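Call for Participants: Home Laundry and Towel Care Study

Posted Feb 21, 2023

Numesa is looking for people who wash their own towels at home and who would like to write down how they do it. The study is for our guide to household textile care, which we prepare together with the small publisher Skilov. We want to learn from normal homes, with normal machines and normal mistakes.

You do not need any special knowledge. If your towels come out stiff, or they smell again after one day in the bathroom, you are also very welcome. In our first survey we received 1,041 answers, and the most useful ones were from people who told us that they were not satisfied.

What you will do

The study takes six weeks. Each participant keeps a laundry diary and fills in a short form after every towel wash. In the form we ask for the temperature, the amount of detergent, the way of drying, and how the towel feels on the skin when it is fully dry. Please write in your own words. "Scratchy at the edges" is a good answer for us.

Two times during the study you will also fold and store a set of towels in the way you normally do, and leave them for one week. After this week you open them and note the smell and the softness. 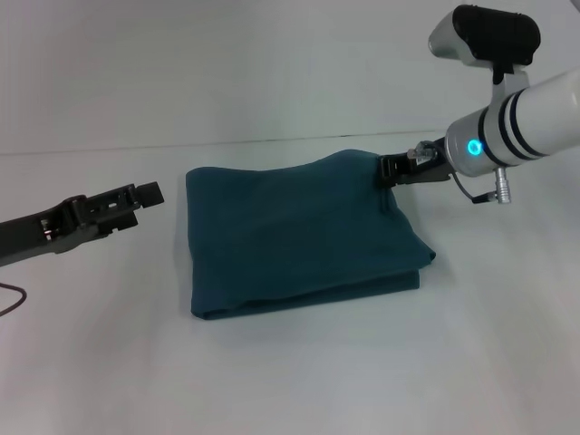 Who can take part

You must be 18 years or older and live in a household where towels are washed at least once a week. You can use your own machine, a shared machine in the building, or a laundromat. Hand washing is also accepted, but please tell us in your application.

We are especially looking for:
People with hard water
Families with a baby or small children
People who dry everything indoors in winter
People who do not use fabric softener, or who stopped using it

If you have an allergy to detergents, please do not apply for this round. We will ask all participants to change their detergent in the third week, and we do not want that anybody has skin problems.

What you receive

Every participant gets a set of four cotton towels, which you keep after the study, and the detergent for the third week. For a complete diary we pay $216, in one payment, after we receive your last form. If you must stop earlier, please inform us, and we will pay for the weeks you have finished.

Colored towels are the more difficult part of our work. Dark shades such as teal or navy show lint very quickly, and many people wash them too hot in the beginning. 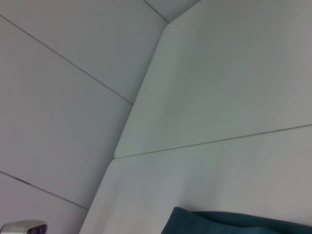
For this reason half of the participants will receive dark towels and the other half will receive white ones. It is not possible to choose the color, but you can tell us if you have a strong wish and we will try. Please wash the dark towels separately for the first three times, and write in the diary if the water has color in it.

How to apply

Send an e-mail to Jong-dae Cheon at the Numesa study office with the subject "Towel diary". Tell us your first name, your town, how many persons live in your home, and what kind of washing machine you use. Please write also two or three sentences about what bothers you most with your towels. Photos are not necessary.

Questions about payment go to Tudor Enache. He answers in English or Romanian, normally within two working days.

We have places for 60 households. If we cannot offer you a place now, we will keep your e-mail for the next round in November, only if you agree to this in your message.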